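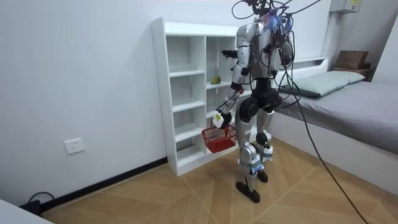 Figure 3. A small bedroom with white walls, a light wood floor and tall open shelving against the back wall.

4.2 What people told me about open shelves

I went into this part of the study expecting closets to be the big story. I'd read Zheng's diary study of renters (the one everybody in home storage research cites) and figured my own numbers would line up with it. They didn't, or only partly. Of the 2,698 survey responses I kept, the longest and crankiest comments were all about open shelving, and mostly open shelving in bedrooms.

The main complaint was dust. After that came what one respondent called "the staring problem" – you lie in bed and your stuff looks back at you. I laughed when I read it, and then I started finding versions of it all over the comment files, so I gave it its own code. It ended up attached to 128 comments, mostly from people in rooms like the one in Figure 3, where the shelves and the bed have to share a pretty tight space.

I also did 12 follow-up interviews, split between the Tremon and Duletti neighborhoods. Tremon apartments are older and have hardly any built-in storage, so people there had usually bought shelves within a month or two of moving in. Duletti folks had closets and bought shelves anyway! When I asked why, they talked about seeing their things. If a sweater goes behind a door, they forget they own it. One woman told me she had bought the same gray cardigan twice.

Baskets and bins came up in every interview, and I wish I'd put a question about them in the survey. Drendetti's model of household sorting treats a container as a category (socks here, chargers there), but my interviewees used theirs much more loosely. A basket was where things went until they could be dealt with, and some hadn't been dealt with since the previous September. I'll come back to this in Section 5, where I try to fit "until later" storage into the model without breaking it.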